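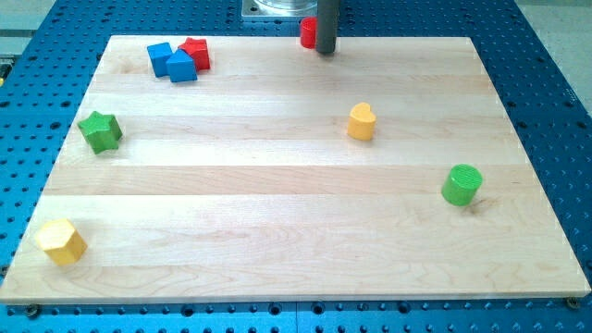
Questions about buying a first training cell

We at Skosten receive many questions from schools and small workshops which plan to buy a robot cell, so we collected the answers on one page. The answers are written for people who make the budget and also for people who will use the cell every day. For the work surface, please do not plan too much money at first. A maple board fastened to a perforated table and a few small wooden blocks in different shapes and colors are enough for many weeks of picking exercises.

Which costs do people forget?

Mostly the table, the gripper fingers and the transport. The arm has a clear price in every offer, but the fingers are often a separate line, and they wear out. Please ask for one spare pair in the first order. It is cheaper than a second delivery.

Why do you recommend a perforated table?

You can move the board, a fixture or a bracket without drilling. Our table plate costs 400 dollars and we have it in one size only. A plain plate is 100 dollars less – but then you must make your own holes, and many customers call us later to change it.

Must we buy the blocks from you?

No. Any wooden blocks are fine if the gripper can open wide enough for them. We sell a set for 60 dollars. A star or a heart is more difficult to hold than a cube, so I advise to have both kinds. Cylinders are good for practice in standing a part upright.

How long should we plan before the first lesson?

Kijage is not our supplier anymore, so older delivery tables with this name are not valid. Now the parts come from Drotidum. Orders which we confirm before the end of April are delivered before the summer break. Installation takes one day, and your power socket and network must be ready in the morning.

Can we rent first?

Yes, for one school term. If you buy after it, we take off half of the rent from the price. Transport is not included in this.

Who answers technical questions before we order?

Sumeya Bogale for tables and fixtures, Mohit Bhatt for grippers. They are both at the Viditstead office, room 213. On Wednesday the phone is open until the evening, on other days please write first and add a drawing of your room with the door width.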